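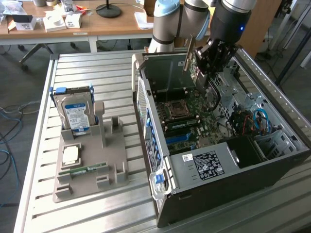
My mother's church has 484 people on its livestream on a good Sunday and 36 in the pews. I know both figures because I used to sit in the back row with the laptop, running the stream, and the first thing I did every week (before the opening hymn, before I'd even said good morning to anyone) was check the little counter in the corner.

So when the channel vanished one Thursday in January, I took it harder than I expected. I'm not even sure I believe half of what gets said from that pulpit. But I'd spent three years of Sundays putting it online, and there was a gray box where it all used to be.

The reason was music, or so the notice said. Somebody's recording of a hymn had been matched against ours, then matched again, and after enough strikes the whole thing went down together: the sermons, the Christmas concerts, old Mrs. Kerr's funeral, which her grandchildren in another country had been watching on repeat. The hymn is older than the telephone! Our organist was playing it live, wrong notes included. I wrote to the platform and got a very polite reply telling me that my appeal had been received.

Ewan Rennie, our pastor, took it better than I did. He is a big, slow-talking man who came to Multdale from a fishing town and still preaches as if he needs to be heard over an engine. I drove over that evening ready to be furious on his behalf and found him eating toast. "Well," he said, "they'll have to come in and see us, then."

They didn't, mostly. The Sunday after, we had 41, and a couple of those were there to ask me about the channel.

I've thought a lot since then about who the rest of them were. I'd always pictured our online crowd as people down the road who couldn't be bothered to put shoes on, and I'm a bit ashamed of that. Once the stream was gone, the church phone started ringing. A night nurse who listened on her drive home. A man who'd moved away after his divorce and couldn't face finding somewhere new. A woman who told me, quite cheerfully, that she was a Buddhist and just liked Ewan's voice while she ironed. One caller wanted to know if he could still give, and when I said yes he read his card number down the phone before I could stop him.

There's a serious argument going on about all this, and it's a good one. My friend Halex (a nickname, he's had it since school) goes to a church across the river that stopped streaming on purpose. Their view is that you can't take communion through a screen, and that a congregation you can close like a tab isn't much of a congregation. He thinks our shutdown was a gift. We argued about it over two pots of coffee and I couldn't knock him down, though I did point out that he'd never had to get his mother up a flight of icy steps with a walker.

What bothers me more is how casually we handed the keys over. Churches used to fight about who owned the building. We'd put years of our life together on a site none of us had any say in, clicked "agree," and never kept copies. I'm the one who didn't keep copies, by the way. I had 1,645 videos up there, counting all the short clips, and I could lay my hands on nine.

We're back on now, in a smaller way. A hosting outfit called Noltis quoted us $1,880 for the year, and there was a long and not very Christian meeting about that. In the end it passed, on the condition that we also run a phone line for people who only want the sound. The phone line is the popular bit. You dial in, you hear coughing and chairs, then you hear Ewan.

I've handed the laptop to one of the teenagers and moved up four rows. Last week I sang, badly, next to my mother, who leaned over during the second verse to ask me whether the thing was recording. I said I'd go and check.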